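Tenix adds kitchen task pack to Sturero simulator

Tenix has released a kitchen task pack for Sturero, its desktop simulator for robot arms. The pack went on sale on Monday and is sold as an add-on to the base licence.
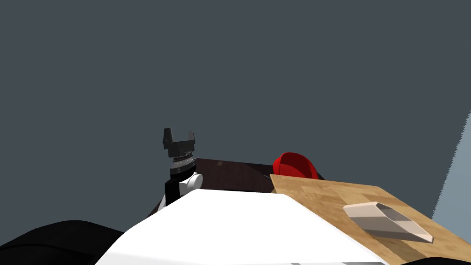
What the pack contains

The add-on supplies 48 tabletop tasks, mostly picking, placing and tidying, set around tables, boards, bowls and trays. Each task comes with a start layout, a success check and a reset routine. Layouts can be varied by seed, so object positions and angles change between runs while the task stays the same. Tenix lists 1,384 stored start states across the full set.

Tasks are written as plain text files and can be edited without rebuilding the simulator. A user can swap one bowl for another, change the table finish or move a board, then save the result as a new task. The success checks read object position and contact from the physics engine. They do not use the rendered view.

Arms and grippers

Parallel-jaw grippers are supported at launch. Suction tools are not, and Tenix has given no date for them. Users can import their own arm from a standard robot description file, although the supplied reset routines have only been tuned for the arm models that ship with Sturero. Viewpoints can be fixed in the room or attached to the robot body. Body-mounted views include whatever parts of the robot fall within them, and there is no option to hide the housing.

Early use

Rekley, which builds sorting cells for catering suppliers, has had the pack on trial since May. The company ran 80 episodes of each task and reported two faults to Tenix. The first was thin objects sinking slightly into the tabletop at low step rates. The second was a success check on a tray task that passed before the gripper had let go. Both are listed as fixed in the release version. Rekley also asked for liquids, and these are not in the pack.

Requirements and supply

The pack needs Sturero version 2 or later and a supported graphics card. It will run without a display on a server, with rendering switched on or off. Older task files load but must be converted once using the supplied script.

Licences are sold per seat through Halliday, which also handles support. Teaching departments can apply for a shared licence covering one lab. Existing Sturero customers will find the pack in the downloads area of their account, where a trial limited to the placing tasks is also available.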